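How to Patch Test a Chemical Peel at Home

Updated 30 Oct 2022

A patch test takes 12 minutes of active work and two days of waiting. It applies to any low-strength glycolic, lactic or mandelic peel sold for home use. Read the leaflet in the box first. Where it differs from this page, follow the leaflet.

Before you start

Stop retinoids and scrubs one week ahead. Do not test on skin that was waxed, shaved or sunburned in the last few days. If you take isotretinoin, are pregnant, or get cold sores often, ask a doctor before going further.

You need the peel, a cotton swab, a timer, a mild cleanser and a plain moisturizer.
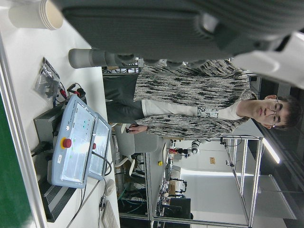

Step 1. Pick the site. Use the skin behind the ear or along the jaw. The inner forearm is easier to reach but reacts less than the face – treat a clear result there as half an answer.

Step 2. Wash the site, rinse it and let it dry fully. Damp skin takes up acid faster.

Step 3. Apply one thin coat to an area the size of a small coin. Start the timer as soon as the swab leaves the skin. 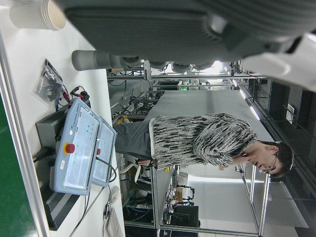

White tabletop with paper cups, cables and two light blue teach pendants.

Step 4. Remove at the shortest time given in the leaflet. Peels that call for a neutralizer need it now. Others come off with cool water. Mild tingling is normal. Burning is a reason to rinse at once.

Step 5. Moisturize, keep the site out of the sun and check it after one hour, one day and two days.

Reading the result

Light pinkness that fades the same day is a pass. Swelling, blisters, weeping or a patch that turns gray or brown is a fail, and the product should not go on your face. Call a doctor if it spreads.
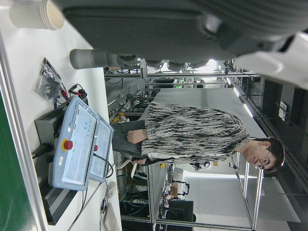

Nives Barbieri wrote in to ask whether a pass carries over when you move up a strength. She had tested the weaker Panent bottle in February and wanted to skip the wait on the stronger one. It does not carry over. Repeat all five steps for each new strength, and again after a change of brand.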